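Informe de avance, segundo periodo
Proyecto Callimby: recogida de demostraciones para manipulación de textiles domésticos
Entidad ejecutora: Clirska
Destinatario: Sondinix, área de seguimiento de proyectos
Responsable del informe: Lợi Lương

1. Objeto del informe

Este documento recoge el trabajo hecho desde el cierre del primer periodo hasta finales de febrero. Cubre la captura de demostraciones, su revisión y etiquetado, y el estado de los equipos. El entrenamiento de los modelos corresponde a Þorgeirsson y se informa por separado; aquí solo se menciona cuando afecta a lo que hay que grabar.

2. Estado general

El conjunto entregado contiene 3559 episodios validados. De ellos, 826 corresponden a la tarea de paño y recipiente, que en el informe anterior figuraba como pendiente de inicio. El resto pertenece a las tareas de doblado y de apilado, ya descritas entonces y sin cambios en el protocolo.

La grabación se hace con 2 estaciones. La segunda entró en servicio más tarde de lo previsto por un retraso en el suministro de los soportes de los dedos, y durante ese tiempo se trabajó con turnos más largos en la primera. El retraso no ha modificado el presupuesto, aunque sí ha desplazado la revisión, que termina el periodo con material sin repasar.

3. Tarea de paño y recipiente

La tarea consiste en sujetar un paño de microfibra y meterlo en un recipiente de plástico, o en sacarlo de él y dejarlo sobre la mesa. Se graban las dos direcciones como tareas distintas, con instrucciones escritas distintas. El operador maneja el brazo por teleoperación y ve tanto la cámara de muñeca como la cámara fija.

La posición inicial del paño se cambia en cada episodio. Al principio los operadores tendían a dejarlo casi siempre del mismo modo, recogido y con una punta hacia el brazo, y los primeros lotes salieron demasiado parecidos entre sí. Se corrigió con una hoja de disposiciones que el operador sigue por orden: extendido, arrugado, doblado una vez, con un borde colgando del recipiente. La hoja se baraja al comienzo de cada turno.

El punto de agarre queda a criterio del operador. Þorgeirsson pidió que no se fijara, para que el modelo vea agarres por esquina, por borde y por el centro de la tela. El agarre por el centro es el más rápido y por eso domina en los datos; en el próximo periodo se pedirá una cuota mínima de agarres por esquina.

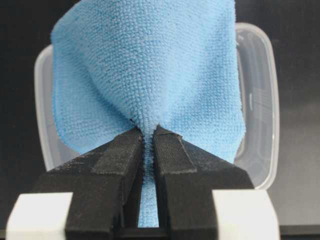 La tela plantea una dificultad que no teníamos en el apilado. Cuando los dedos cierran, el tejido se frunce y tapa buena parte de la vista de la muñeca, incluido el recipiente. Un episodio correcto puede parecer dudoso si se revisa solo con esa cámara. La norma de revisión exige ahora comprobar la cámara fija antes de rechazar un episodio por agarre incompleto, y se han vuelto a mirar los rechazos anteriores a la norma.

El recipiente transparente es otro punto que hay que vigilar. Sus paredes dan reflejos que cambian con la luz de la sala. Þorgeirsson prefiere conservar esa variación, de modo que no se ha sustituido por uno opaco. Lo único que se controla es que no entre sol directo sobre la mesa, y por la tarde se bajan las persianas.

4. Revisión y etiquetado

Cada episodio pasa por una persona distinta de la que lo grabó. Se anotan el resultado (completo, parcial o fallido), el momento del primer contacto con la tela, el momento de la suelta y el tipo de agarre. Los episodios con un intento fallido seguido de una corrección se conservan y se marcan como recuperación. En el primer periodo se descartaban; el cambio se hizo a petición de Þorgeirsson y consta en el acta de coordinación.

Las discrepancias entre revisores se concentran en la frontera entre completo y parcial, sobre todo cuando una parte del paño queda sobre el borde del recipiente. Se ha acordado que el episodio es completo si ninguna parte de la tela toca la mesa al final. La regla es discutible, pero se aplica igual en todos los lotes.

5. Equipos y mantenimiento

Las almohadillas de los dedos son la pieza que más atención requiere. El roce continuo con el tejido las va despegando por las esquinas y, si se levantan mucho, enganchan las fibras y el paño no cae al abrir. Se revisan al inicio de cada turno y se cambian por parejas. El gasto en este consumible supera lo previsto en la partida de materiales y se compensa con lo no gastado en recipientes.

Los paños también se desgastan y sueltan pelusa. Se lavan sin suavizante y se retiran cuando pierden cuerpo. Las cámaras de muñeca se limpian al mismo tiempo que se revisan los dedos.

Hubo una pérdida de datos. Un sábado se llenó el disco de la primera estación y los episodios de esa sesión se guardaron sin el canal de la cámara fija. No se han incluido en la entrega. El programa de captura avisa ahora antes de empezar si el espacio libre no alcanza para el turno completo.

6. Incidencias con el personal y los turnos

Se han formado 3 operadores nuevos. Sus primeras sesiones se usan como práctica y no se entregan. La fatiga se nota en la parte final del turno, con agarres más bruscos y más repeticiones, y se ha introducido una pausa obligatoria a mitad de sesión. El ritmo de grabación ha bajado algo con la pausa; también han bajado los rechazos.

7. Trabajo previsto para el próximo periodo

Terminar la revisión pendiente de la tarea de paño y recipiente.
Completar la cuota de agarres por esquina.
Añadir paños de otros tamaños y tejidos, a elegir con Þorgeirsson.
Grabar la misma tarea con un segundo modelo de recipiente, de boca más estrecha.
Entregar la guía de revisión en su versión corregida.

8. Asuntos que requieren respuesta de Sondinix

Se solicita autorización para traspasar el remanente de recipientes a consumibles de pinza, dentro de la misma partida. También se pide confirmar si los episodios de recuperación cuentan para el objetivo de entrega o deben figurar aparte. En este informe están incluidos en el total.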